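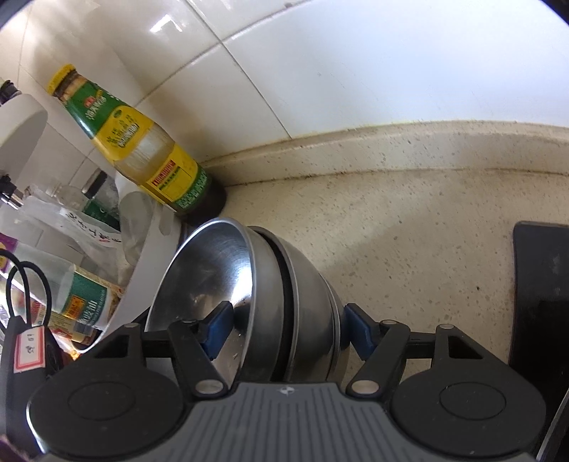
Vol. 11, No. 2

Bring Back the Reverse Fixture

The Steromley League has played its women's hockey season in a single round for two years now. Each club meets each of the others once, the table is split in half, and the top and bottom sections play a short second phase. I was in favor of this when it came in. I have changed my mind, and I think the clubs should vote to go back to playing everybody home and away.

The case for the split was mostly about travel. Peltano is at one end of the league and Na is at the other, and the bus takes most of a morning when the river road is slow. A full double round meant every team made that trip or one like it several times between October and March. Players with jobs and small children were dropping out of away games. Some clubs turned up with 11 and no substitutes, and once or twice with fewer than that. A shorter schedule was supposed to fix it.

It has helped a little. Squads for away games are bigger than they were. I don't want to pretend otherwise, and the people who pushed for the change were trying to solve a real problem.

But look at what we gave up. In a single round, who gets the home game is decided by the draw. Last season Trudex had Peltano, Na and the two Steromley sides all at home before the split. They finished in the top section by one point. The club just below them had three of those four games away, and lost two of them by a single goal. I am not saying Trudex didn't deserve their place. They had the best short corner in the league and a goalkeeper who kept them in games they should have lost. But we can't know, and over a full season we would have known.

Home advantage matters more in our league than it does higher up. The pitches are very different from each other. Na's is old and slow, and the ball holds up in the far corner where the base has sunk. Peltano has the new water-based surface, and teams who train on sand get there and spend the first quarter overrunning everything. Anyone who has played in both places knows that they are close to being two separate games. Playing a team on one surface and never on the other tells you half of what you need.

Then there is the bottom half. The idea was that teams in the lower section would get closer, more meaningful games after the split. The games have been closer, that much is true. Meaningful is harder to argue. With one relegation place and points carried over, the bottom section was settled last year with two weeks left, and the teams in the middle of it had nothing to play for from February on. Crowds at those games were poor. A couple were moved to weeknights at 9:15 because the clubs wanted the pitch for juniors, and nobody objected very hard.

Under the old format a team in eighth place still got a visit from the leaders in the second half of the year. Those were some of the best afternoons of the season. The small club had learned something from losing the first one, the big club had injuries and a title to worry about, and every so often there was an upset. I remember Na holding Peltano to a 2-2 draw in sleet, with a defender in goal for the last ten minutes. That result decided the championship. It could not happen now, because after the split the two would be in different sections and would never see each other again.

Young players lose out too. A seventeen-year-old who gets turned inside out by a good forward in the fall should get another go at her in the spring. That is how defenders learn. At present she may have to wait a full year, and by then the forward has often moved on to a bigger league.

What about the travel? I would deal with it directly. First, pair the long trips. If a Peltano side has to come down to Na, let both the first and second teams come on the same day and share one bus. The league already does this for juniors and it works well enough. Second, allow each club one free postponement a season, no questions asked, to be replayed before the end of March. Third, raise the matchday squad limit so that a coach can bring younger players along and give them ten minutes each. Clubs would find it easier to fill a bus if more of the people on it got to play.

Cost is a fair objection. Bus hire has gone up, and the bigger clubs can absorb it more easily than the others. The league takes an entry fee from each team that is the same whether you travel twenty miles in a season or four hundred. That could be changed. A travel pool, with every club paying in equally and drawing out by distance, would take most of the sting out of it. The clubs in the middle of the map would pay a bit more than they do now. They have had the best of the geography for a long time, so I don't think it's much to ask.

Umpires are the part I am least sure about. A double round needs more of them and we are short already. Several games last season had one neutral umpire and one from the home club, and nobody enjoys that, least of all the umpire from the home club. If we go back to the longer season, each club ought to put forward two people for the training course before the first game, and lose its home draw in the cup if it doesn't. That sounds harsh. The present rule is a reminder letter, and we have seen how far that gets us.

The vote needs two thirds of the clubs. My count of the mood, from talking on touchlines, is that we are not there yet. Several of the clubs that are against it are the same ones that complained loudest about their draw last year, and I would ask them to think about that before they raise a hand. The proposal has to be in by the end of April to be heard at the summer meeting. The form is a single page and any member club can submit it.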